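How I Sort the Junk in My Yellow Bin (and Keep It Sorted)

Every house has a bin like mine, I think. You toss one thing in, then another, and by November you can't find the tape. 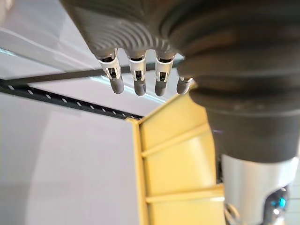 The yellow bin, my favorite one for sorting.

I got the method from my neighbor Birgit Strobel, and I've changed it enough by now that she'd probably argue with half of it. It takes me one evening with the radio on. You'll want a plastic bin with a proper rim, an old bedsheet, a damp cloth, masking tape, a marker and 6 small containers (yogurt tubs are great, so are the lids from bigger tubs).

Step 1. Spread the sheet on the floor and tip everything out. Yes, everything! I used to dig around and pull out the obvious trash first, and all that did was push the tiny screws down into the corners.

Step 2. Wipe the bin. Warm water and a drop of dish soap is plenty. Go along the underside of the rim with a fingertip inside the cloth, that's where the sticky dust collects. Leave it upside down on a towel while you sort.

Step 3. Make fast piles. Mine are fasteners, cords, batteries, tape and glue, pens, and "what is this." Don't stop to test anything yet. If you start testing pens you will still be testing pens at bedtime (ask me how I know).

Step 4. Now go through the piles one at a time. Dry pens go out. Old batteries go in a jar by the door for the drop-off, with tape over the ends. Cords get folded loosely and held with a twist tie. I used to wrap them tight around my hand and they always came out kinked.

Step 5. Label the tubs on the side AND the lid. Finn borrows things and puts the lids back on whatever tub is closest, so I learned that one the hard way.

Step 6. Load the bin with the heavy tubs on the bottom. Cords go in last, on top, because they squash into whatever gap is left.

The "what is this" pile gets a tub too. I write the month on it, and if I haven't opened it by the next time I sort, out it goes. Last year that was a curtain hook, two keys and a plastic foot from a chair we gave to Wiebke ages ago. She wanted the foot back, so maybe check with people first.

If your bin has gone a bit cloudy, try baking soda paste and a soft sponge. It won't look new but it does help with marker smudges.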